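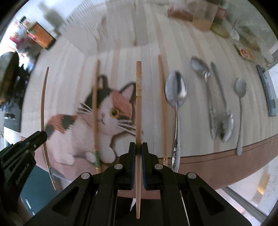
Figure 1. Chopstick held upright between the finger pads, thin end down. Spoons and other chopsticks lie to the sides.

Where You Pinch Matters: Recording Thin-Object Pickups with Hand-Held Grippers

Tülin Bozkurt and Maricel Agbayani
Holtinari project, final report

1. Question

Our project started from a problem left over from last year's group. Their policy could pick up blocks and cups but did badly on anything long and thin. They blamed the model. We wanted to look at the recordings first and find out whether the way people demonstrate the pickup makes a difference.

We asked one thing: if the demonstrator always pinches a stick near its middle, does the trained policy place it better than one trained on pinches anywhere along the length?

2. Setup

We recorded on a tabletop in a home kitchen and left ordinary household items near the work area. The objects were wooden chopsticks and metal spoons, set out on a striped surface with a cat print. We kept the print on purpose. A plain background makes a light stick easy to find, and we did not want the result to depend on that.

All demonstrations were made by hand with the grippers, with the camera mounted on the tool. Both of us recorded. Tülin is left-handed and Maricel is right-handed, so we swapped roles halfway through each session.

3. Recording procedure

Each demonstration had the same steps:

Start with the jaws open and above the objects.
Close on one stick or spoon.
Lift it and turn it upright.
Hold still for a short pause.
Lay it down parallel to its neighbor.

The pause was added in June after the first batch. Without it we could not tell from the video where the lift ended and the placing began, and we had marked those points differently from each other. We threw the first batch out.

We kept nearly 200 demonstrations. They were split into a "middle" set, where the pinch was close to halfway along the object, and a "free" set, where the demonstrator took it wherever it was easiest to reach. 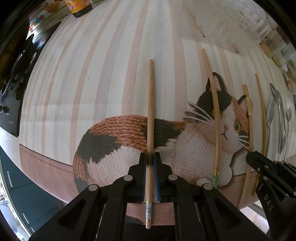
Figure 2. Pinch close to halfway along the stick, as used in the middle set. The jaw tip of a second gripper is at right.

4. Labeling

For every demonstration we marked the pinch point on one still taken during the pause. We wrote it as a fraction of the object's visible length. The wide lens bends straight things near the sides of the view, so we only measured when the held object was close to the center. Clips that failed this check were left out of the labels but stayed in the training data.

Colored bands were a problem at first. Maricel measured from the end of the band and Tülin measured from the end of the wood. We settled on the end of the wood and redid the early labels.

5. Result

We trained one policy on each set, with the same settings and the same number of demonstrations, and ran 27 trials per policy on the lab arm. A trial counted as a success if the object ended up parallel to its neighbor and was not dropped.

The middle policy succeeded in 17 trials. The free policy did worse, mostly on sticks. When it gripped near one end, the other end swung during the turn and the stick landed at an angle. On spoons the two policies were close, and we would not claim a difference there.

6. Limits

We used one table and one kind of finger pad. The lighting changed between sessions and we did not record it. We also chose the success rule ourselves and scored our own trials, though we each scored separately and talked over the cases where we disagreed.

The middle of a spoon is not its balance point, since the bowl is heavier. We noticed this too late to change the procedure. A next group should mark the balance point of each object before recording and use that for the pinch.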